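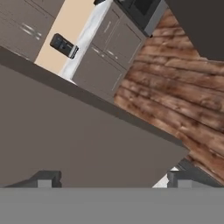 3. Collecte des démonstrations

3.1 Environnement simulé

Les démonstrations ont été enregistrées dans une cuisine virtuelle, vue depuis la caméra de poignet du bras. Les deux doigts de la pince restent fixes dans le bas de l'image, alors que les meubles, le plan de travail et le parquet s'inclinent selon l'orientation du poignet. Ce choix a une conséquence directe sur l'apprentissage : la verticale de la pièce n'est pas donnée par l'image et le modèle doit la déduire de l'état articulaire.

Le plan de travail gris taupe est lisse et de couleur uniforme. Lorsque la pince en est proche, il occupe une grande partie du champ et fournit peu de points de repère. L'arête, plus sombre que le dessus, et la limite avec le plancher sont alors les indices les plus exploitables. Nous avons conservé ces vues dans le corpus, à condition que l'état du bras soit enregistré sans interruption.

3.2 Protocole de téléopération

Trois opérateurs se sont relayés : Areti Chatzigeorgiou, Satish Nambiar et Müzeyyen Gezer. Le bras était commandé au moyen de l'interface Mekside, développée l'année précédente dans le cadre du projet Zusudano. Chaque opérateur a suivi neuf épisodes d'entraînement, exclus du corpus, avant le premier enregistrement retenu.

Un épisode comprend une approche, une fermeture de la pince, un déplacement et un relâchement. La position initiale du bras est tirée au hasard dans un volume fixé par le fichier de configuration. L'opérateur valide ou rejette l'épisode à la fin de l'essai - un rejet impose un nouveau tirage, afin d'éviter la répétition d'une même trajectoire jusqu'au succès.

Les données enregistrées à chaque pas sont les suivantes :
- image de la caméra de poignet ;
- positions et vitesses articulaires ;
- ouverture de la pince ;
- commande envoyée par l'opérateur ;
- identifiant de la tâche.

3.3 Contenu du corpus

Le corpus compte 2097 épisodes validés, répartis sur 14 tâches. La répartition n'est pas équilibrée : les tâches de dépose sur le plan de travail sont surreprésentées, car elles ont servi à la mise au point du protocole en octobre. La version figée le 30 novembre 2022 est celle utilisée au chapitre 4.

La relecture a été assurée par Deepika Thevar. Elle a relevé un décalage entre image et commande dans les premiers enregistrements, causé par l'horodatage des images à l'écriture sur disque. L'horodatage a été déplacé au moment du rendu et les épisodes concernés ont été refaits.

3.4 Limites

L'éclairage et les textures ne varient pas d'un épisode à l'autre. Un modèle entraîné sur ce corpus risque donc d'associer la tâche à la teinte des meubles. Six variantes de matériaux ont été préparées par Geetha Mudaliar, mais elles n'ont pas été intégrées à la version figée et ne servent qu'à l'évaluation.

Les reprises après échec sont également rares, conséquence du rejet en fin d'essai. Le script de conversion Chettiar conserve les épisodes rejetés dans un répertoire séparé, avec la même structure que les épisodes validés. Leur annotation reste à faire.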